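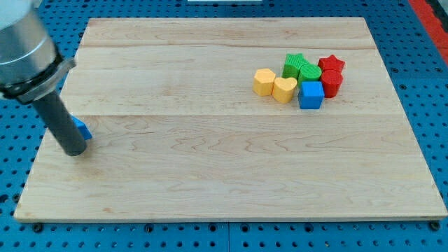

Setting up a written prayer rota for long-term illness

A rota shares daily prayer for a sick person among a fixed group, so that each day is covered. The method below is the one used at Nurcombe chapel. It needs a ruled notebook and 12 people.

1. Ask the family first. Agree which details may be passed on and write them at the front of the notebook. Leave out test results unless the family asks for them to be included.

2. Divide the day. Use 6 slots of one hour, the first starting at 7 a.m. Put two people in each slot – if one is away, the other covers.

3. Choose the readings. Psalms suit most slots. Psalm 100 is short and can be read aloud in under a minute. Psalm 110 is harder going and is better left for a group that meets to discuss it.

4. Write one request per day. Keep it to a single sentence: "for sleep tonight", "for patience with the new tablets". Long lists tend to be skimmed.

5. Record answers separately. Use the back pages, with the month only. Do not mark a request as answered until the family has said so.

6. Review the rota every six weeks. Anyone may step down at this point without giving notice. Fill gaps before the next round starts.

The Brikcombe group runs the same rota by text message, sent at 6 p.m. the evening before. The wording of the request is unchanged, but the notebook is still kept as the main record.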